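Working rules for two-handed cleaning tasks on soft furniture

Remo Pfister
2018-07-27
12 min read

4. What we ended up writing down

By June I had a notebook full of grumbles and no rules. The grumbles were mine, mostly, with a few from Hander, who ran the evening sessions and has neater handwriting. This section is my attempt to turn them into something another lab could pick up and use without ringing me. I'm going to stick to the brushing tasks, as they gave us far more trouble than the lifting ones, and I'll say where I think a rule is solid and where it's just what we got used to.

4.1 Starting positions

Our first sheet said "place the tools within reach", and I wrote that line myself, so I can be rude about it. Within reach of what? An arm can get to a spot and still have no sensible way of closing its fingers once it's there. Manolakis went through our early log and found that the operators had been reading the line in completely different ways, some of them setting the brush square to the bed and some just dropping it wherever (I was a dropper). The success figures from those weeks are really figures about who set up the run.

The current wording is longer and duller. The brush goes down flat, handle towards the side of the hand that will pick it up. It must not touch the dustpan. The dustpan may start in the other hand or on the surface, but the sheet has to say which, and the two kinds of run are never pooled. We did pool them once, in the draft that Urker reviewed, and she sent it back with a single question mark in the margin. Fair enough!

I'd call this one solid. It costs a few seconds per run and I can't think of a lab where it wouldn't apply.

4.2 Soft surfaces count as a separate condition

Nearly all the written guidance we could find assumed a table. A table stays put. A mattress gives way when you lean on it, and a quilted one has seams as well, so the front lip of a dustpan can be snug along part of its length and bridging a dip along the rest. Fig. 1 gives an idea of the arrangement on quilted fabric, with the pan held in the left hand and the brush still lying loose.

Our rule is that any result on a soft surface is reported by itself, with the covering described in words: quilted or plain, fitted sheet or bare. Favberg, the firm that lent us the test room, wanted a softness number instead, and I do see why, but we tried two ways of measuring it and they disagreed with each other so badly that I gave up. Words are clumsy, but at least a reader knows they're clumsy.

There's a knock-on effect for force limits. We had set ours on the table and carried them straight over, which meant the arm would push into the bedding quite happily for a good while before anything complained. The limit hadn't been reached, so as far as the software was concerned all was well – meanwhile the pan had dug itself a little trench. We now cap how far the hand may travel downwards after first contact, and keep the force limit too. Five millimetres is our cap. I wouldn't defend that figure to the death, but please do have one.

4.3 The idle hand

This is the rule I care about most and the one visitors find fussiest. In two-handed work there's nearly always a stretch when one hand is holding something and the other is on its way to its own job, and most of our near misses happened right then. The holding hand gets treated as furniture. It isn't moving, so the planner for the other arm sort of forgets that it could.

So: while one hand is holding, the free hand stays open and above the surface until the grasp is confirmed by the operator. It doesn't rest on the bedding. It doesn't cross in front of the holding hand, even if that's the shorter way round. If the held tool slips, both arms stop, and the run is logged as a stop and never restarted halfway through.

Hander thinks the last bit is too strict, and we've argued it over a lot of tea. Her view is that a small slip of the dustpan is normal, people do it all the time at home, and by throwing those runs out we're making the task look tidier than it is. My answer is that we don't throw them out – they're in the log, all of them, under stops. Out of 700 runs it's the stops I go back and read.

4.4 Who may change the sheet

A short one. Two people have to sign a change to the set-up sheet, and neither may be the operator for that day's runs. Before we had this, the sheet changed whenever somebody was fed up with it. Old versions are kept with the runs made under them, stapled, on paper. Yes, paper. Manolakis would like it all in the database and she'll probably get her way next year.

I haven't said anything yet about cleaning the tools between runs, and I should have. Bristles pick up lint and the lip of the pan does too, and we were slack about it until quite late on. For now the sheet says to wipe both at the start of each block of five, and Urker is checking whether that's often enough on bare quilting.

Fig. 1. Dustpan held in the left hand, brush on the quilted surface, right hand open.
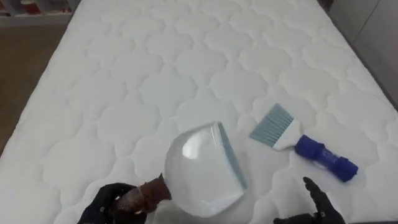
The wiping cloth has to be dry, by the way. We left that off the first version of the sheet, and it's now been added in pen with both signatures next to it.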